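德雷尔索普机器人社 赛前安全与设备检查表(附批注)

适用项目:Cornen杯学生赛,家务整理组
检查日期:2023年2月3日
检查地点:社团活动室,客厅布景区
结果标记:合格 / 待改 / 不合格
说明:批注由检查人填写。上学期的批注栏大多写着“好”,这学期请至少写两个字以上。

一、场地

1.1 活动区地面无积水、无散落螺丝。
结果:待改
批注:积水没有。螺丝找到一颗,没有人认领。按惯例,它应该属于某个昨天还很结实的部件。请各组回去自查。

1.2 地面黄线完整,黄线内除操作员外无人。
结果:合格
批注:黄线是新贴的,离机械臂最大伸展范围留了300毫米。有同学问能不能坐在黄线上吃午饭,答案写在社规第一页,那一页显然没什么人翻过。

1.3 布景家具已固定,推之不动。
结果:合格
批注:推过了,不动。推的时候腰比较有感觉。

1.4 灭火器在有效期内,前方无遮挡。
结果:待改
批注:有效期到5月,没问题。前方堆着Drurnwood项目剩下的纸箱,上次检查就在,上上次也在。纸箱今天搬走,搬到哪里请不要告诉我是走廊。

二、急停与供电

2.1 急停按钮伸手可及,按下后机械臂立即停止。
结果:合格
批注:试了三次,三次都停。第二次按下时程序正跑到一半,写程序的同学表情也停了。

2.2 急停复位后,机械臂不会自行动作。
结果:合格

2.3 电源线无破皮,插线板不串接。
结果:不合格
批注:插线板接插线板,第二个插线板上还接着电热水壶。水壶没收,周一归还。重新布线后复查,改为合格,复查人签字在表末。

2.4 断电标识牌挂在总开关旁。
结果:合格
批注:牌子上除了“检修中,勿合闸”,还有人补画了一只猫。猫可以留下,字不许再被猫挡住。

三、机械臂本体

3.1 底座螺栓按规定力矩拧紧。
结果:合格
批注:力矩扳手用完请放回工具墙。“放在顺手的地方”对下一个人来说就是“没有了”。

3.2 外壳无裂纹,各关节转动无异响。
结果:合格
批注:外壳有磕碰掉漆,均为表面损伤,已登记。三号关节以前会响,加过润滑脂之后不响了,大家反而不太习惯。

3.3 软件限速已开启,调试阶段末端速度不超过每秒400毫米。
结果:待改
批注:配置文件里写的是400,实际加载的是另一份配置文件。那份文件的名字叫“最终版_新_真的最终”。请只保留一份,并起一个十年后还能看懂的名字。

3.4 外接线缆有标签,活动部位留有余量,全行程运动不拉扯。
结果:合格
批注:全行程慢速走了一遍,没有绷紧。标签请统一用印刷体,手写编号只有写的人认得,有时候连他也不认得。

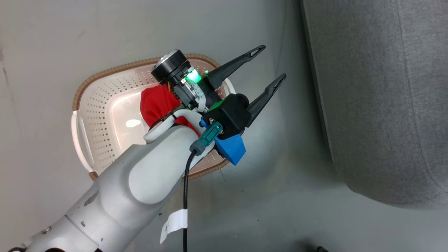
走全行程时一定要有人把手放在急停上。放在急停上的意思是手掌贴着按钮,同一只手不能再拿奶茶。这一条去年没写进表里,今年写进来了,位置在3.5。

3.5 试运行期间,急停由专人负责,且双手空闲。
结果:合格

四、夹爪

4.1 手指安装牢固,开合到位,两侧同步。
结果:合格
批注:空载开合二十次。第十七次时旁边有人鼓掌,不影响结果。

4.2 夹持力上限已设置。
结果:合格
批注:用旧毛巾和空饮料瓶各测一遍。毛巾无恙,瓶子无恙。上次的瓶子不是空的,所以这条专门注明“空”。

4.3 夹爪电路附近无裸露接头,无松脱的扎带。
结果:待改
批注:剪下来的扎带头还留在工作台上,尖的那种。我的手指可以作证。请剪平,并扫走。

4.4 更换手指前先断电。
结果:合格
批注:问了三位组员,三位都答对了,其中一位看了墙上的牌子。看牌子也算对,牌子就是给人看的。

五、道具与任务物品

5.1 衣物无金属拉链、纽扣、抽绳。
结果:合格
批注:退回一件连帽衫。抽绳卷进关节的事故记录编号2782,没看过的请去看一遍,看完就不会再来跟我争取“就这一件”了。

5.2 容器边缘无毛刺、无破损。
结果:合格

5.3 道具清单与比赛规则一致。
结果:待改
批注:规则附录要求衣物总重不超过1266克。我们的清单上写的是“一堆”。称重以后再填。

六、人员

6.1 操作员长发束起,不戴围巾、手链、挂绳工牌。
结果:合格
批注:教室里冷,围巾的诱惑我理解。请改穿高领。

6.2 新成员完成安全培训并签字。
结果:待改
批注:缺两份签字。其中一份签了,签在了Siqueira工作坊的报名表上。那位同学现在有了工作坊的名额,没有操作资格。

七、检查结论

本次检查后可以进行低速调试,不可以进行全速试跑。全速试跑的前提是1.1、1.4、3.3、4.3、5.3、6.2全部改为合格,并由检查人复查。口头说“改好了”不算复查,发一个竖大拇指的表情也不算。

待改项请在下次训练开始前处理完。处理人在对应条目旁写学号和做了什么,“已处理”三个字太客气了,请写具体一点。

2.3复查:合格。插线板一个,水壶零个。
检查人签字:社团安全员(签名见纸质版)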